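Trevor, progress note on the bakery counter packing work, October 2026. Quick one, sorry, have to get it in before the Lutovetti call.

**Where we are**

Pastry bagging is up and going. That was the big item from last quarter and it's mostly there. Tray to bag, tongs only, bag held open by the handle for the whole pack. Croissants first like we agreed, because they're the worst for flaking and if they come out ok the rest should be easier. Rolls and buns not started.

Packed 90 bags so far on the new layout. 49 of those were full packs, meaning the tray got cleared into the bag with no restart. The rest were partial, mostly stopped early on for layout changes. Not as many full ones as I wanted by now but the trend is right and most of the full packs are from the last two weeks.

**Layout**

Moved the bag to the left and the tray to the center. Old layout had the tray too close to the bag and the handles kept dropping into the pastry. Marble-look top stays, it wipes down fast and crumbs show up so we can see what got shed.

Strawberry tray is the one we're keeping. The rim helps, you can push a croissant up against it to get a grip with the tongs. The flat board we had before, they just slid.

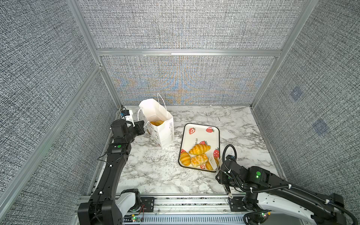
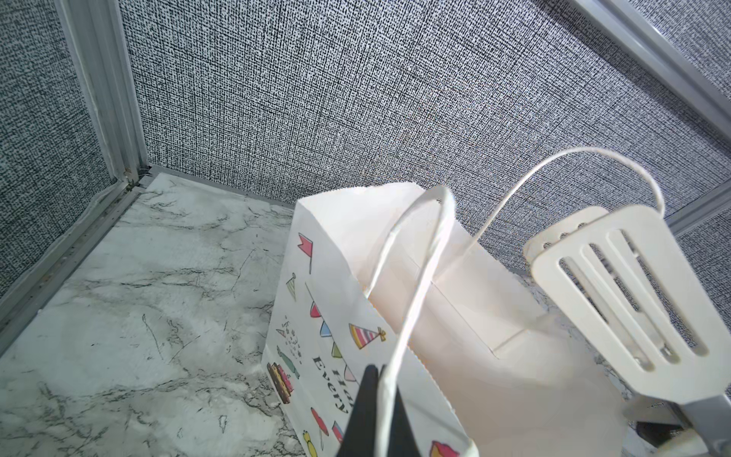 *Croissant packing: tray, tongs and bag (first picture); the party-print bag from above (second picture).*

**Bags**

Went with the white paper bags with the cord handles and the party print. Sadeghi offered plain brown at a lower price but the handles on the samples were flat paper and they tore, so no. Cord ones hold up. One handle gets held, the other one is left loose and it does wander, sometimes back over the opening right when you want to drop something in. Still the most common cause of a missed drop. Trying a quick fold-back of the loose handle before the first croissant, too early to say.

Bag order is 2,000, Ikance confirmed the quantity but not the delivery date. I've chased twice. Enough on the shelf to keep going till then.

**Problems**

- Tips of the tongs. Plastic ones are gentle but they slip on the glossy side of the croissant. Metal ones gripped fine and crushed them. Staying with plastic, may try a ribbed pair.
- Last croissant. Always the last one. Ends up on top and leans out of the bag if the others went in crosswise. Need to settle on an order, probaly lengthwise first.
- Crumbs in the bag creases. Cosmetic. Pimville asked about it at the visit so I'm listing it.
- Tray gets nudged during a pack and nobody puts it back square. Tape marks would fix that, will do this week.

**Money**

On budget except bags, which went over a bit with the rush samples. Can cover it from the tray line, we only needed the one style. No ask for extra at this point. Receipts are in the shared folder, two missing from Sadeghi, I've emailed them.

**Next**

1. 8 sessions booked on croissants, same tray, same bag
2. Start on rolls after that
3. Written packing order so everyone does it the same way
4. Loose handle fix, decide yes or no
5. Full report to Pimville in January as per the agreement

Need from you: sign-off on the bag overspend, and a nudge to Ikance if you have a contact there becuase mine isn't answering. Rest can wait for the call.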